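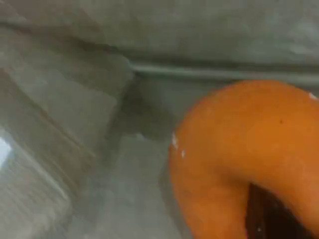
Last updated: 5 February 2021

I have now recorded enough demonstrations of the ring task to have opinions about it, so these are my notes before I forget which changes mattered.

The task is to pick up an orange ring and put it in a clear plastic container. A person does it first, by driving the arm remotely, and the recordings become the training set. The camera is on the wrist, close to the fingers, and the view from it is what the policy gets. There is a second, fixed camera on the far side of the bench, but at present it is used only for checking recordings afterwards.

We started by hand guiding. You put the arm in gravity compensation, hold it near the wrist and push it through the movement. It is quick to learn and the paths come out smooth. The trouble is that your own hand ends up in a good share of the images, and a policy trained on those images has learned something about knuckles. Zarmeena Arain suggested recording the joint path by hand and then replaying it with nobody touching the arm, saving images only on the replay. That works if the ring goes back to exactly the same place. It took me longer to put the ring back properly than to do the demonstration, so I gave up on it after 19 episodes.

Since then everything has been done by remote control. The leader arm is a small copy of the follower with the gearing taken out, and the software is Dradus, which we were already using for logging. The operator sits with their back to the bench and works only from the wrist view. I was against this at first. Ezequiel Vidal argued that if the operator can see things the policy can't, the operator will act on them, and the recording then contains decisions with no visible cause. He was right. When I looked over my shoulder I corrected early for the wall of the container, well before it showed on the screen.

Working from the wrist view alone is slower, and three things make it awkward.

First, the ring is large in the image when you are close. By the time the fingers are in a position to grip, part of it is outside the view, often including a piece of the hole. I now tell operators to settle the approach while the whole ring is still visible and then come straight down. Sideways corrections made late are mostly guesses.

Second, the container. Clear plastic gives you reflections and slanted streaks where you want an edge. Depth is no help with it either. Bindu Poduval wanted to put tape round the rim, and we may yet do that, but the aim was to manage with an ordinary container, so for now the operators learn to judge it from the base surface and the rail behind.

Third, delay. Our wrist video arrives late enough to feel. New operators overshoot, correct, and overshoot again, and all of that is recorded faithfully. I throw away each person's first six episodes without looking at them.

As of this week the set holds 1738 episodes, of which 837 are from the current camera mount. The older ones were taken before the mount was stiffened in May and the view shifts slightly when the arm accelerates. Mixing the two gave worse grasps than the newer ones alone, so the older ones are kept but not used.

I label each episode by hand as clean, recovered or failed. Recovered means that the operator missed, backed off and got it on another attempt. I used to discard these. Parveen Janjua pointed out that a policy which has only seen clean grasps has no idea what to do after a bad one, and putting the recovered episodes back in made a visible difference — the arm now lifts and tries again where before it would close on nothing and carry the nothing carefully over to the container.

Still to do: vary the starting pose of the arm more than we have, log the gripper current at the same rate as the joints, and wipe the ring between sessions. Shahzad Naqvi has also asked for a version with two rings, which I will look at once the timestamps are fixed. They currently drift between the leader and the camera over a long session, and I restart the logger between batches to keep it in check.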